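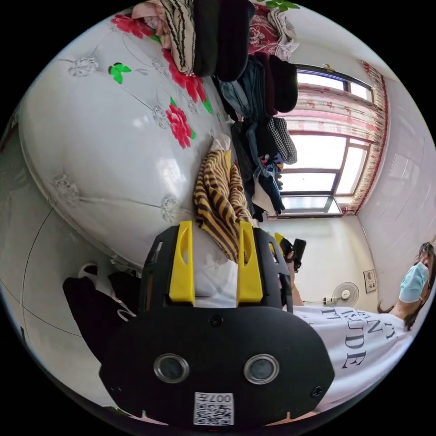

Sotetti Opens Guest House for Families of Hospital Patients in Brallstead

BRALLSTEAD, 13 Oct 2018. The family accommodation company Sotetti has opened its first guest house in Brallstead, intended for people who travel from other towns to stay near a relative in hospital. The house has 20 rooms and stands on Tondton Road, on the same bus line as the district hospital. The first guests were received this week.

Until now, families coming to Brallstead for a longer treatment had the choice between ordinary hotels in the center and private rooms on the other side of the river. In a survey which Sotetti made among visitors in spring, 302 persons answered the questions. The most frequent complaint was the price of a stay longer than one week, and the second was the lack of a kitchen. Many also wrote that they had to leave their room at ten in the morning and had no place to rest before the visiting hours in the afternoon.

"We read all the answers, also the angry ones," said Nima Arabzadeh, director of Sotetti. "A mother wrote to us that she ate cold sandwiches for 11 days. She did not ask for luxury. She wanted to cook a soup and to wash her clothes. From this letter we started to plan the house."

The building was earlier a boarding school for music students and was closed for six years. The total floor area is 786 square meters on three floors. The renovation was carried out by the building company Tabrizi, which kept the original staircase and the large windows to the garden side. The old practice rooms on the ground floor had very thick walls, and it was decided to make bedrooms out of them for guests who must sleep in the daytime.

Each room has its own bathroom, a desk and a small refrigerator. Four rooms are prepared for guests in wheelchairs. On every floor there is a shared kitchen with lockable cupboards, and in the basement there is a laundry, for which guests do not pay extra. The front door can be opened with a code at any hour, so that a guest who is called to the hospital at night can leave and return without waking the staff.

Rooms are rented by the night, by the week or by the month. The weekly price is equal to five single nights and the monthly price to 16. Guests who have to leave earlier than planned pay only for the nights which they used. No reason must be given. A reservation can also be made by a hospital social worker in the name of the family, and in this case no deposit is required.

Children are welcome in all rooms. A playroom is open until eight in the evening, but it is not supervised, and parents are asked to stay with smaller children. Pets can unfortunately not be accepted, with the exception of assistance dogs.

The house does not offer any medical service and is not a part of the hospital. Patients who come for treatment during the day and do not need nursing can stay as normal guests together with their relatives.

In the first weeks the reception will be open from seven in the morning until nine in the evening. From December it will be open until 11. The garden will be finished in the coming spring, and until then the rear entrance stays closed. Guests who arrive by car can use the parking area on the left side of the building, but the number of places is limited and it is recommended to ask for one at the time of booking.

"A good guest house in this situation is a quiet one," said Arabzadeh. "People come back late and they are tired. They should find a clean bed and a light in the corridor, and somebody at the desk who does not ask too many questions."

Residents of the neighborhood are invited to see the common rooms during the coming two weeks, on weekdays between three and five in the afternoon. The bedrooms cannot be visited, as they are already in use.

About Sotetti
Sotetti operates furnished accommodation for medium and long stays. In the last business year the company received 1371 guests in all its houses.

Press contact
Sotetti, Press Office, Tondton Road, Brallstead

Related items
Sotetti signs lease for former music school
Tabrizi completes roof works on Tondton Road
Results of the visitor survey in Brallstead
New weekly prices for long stays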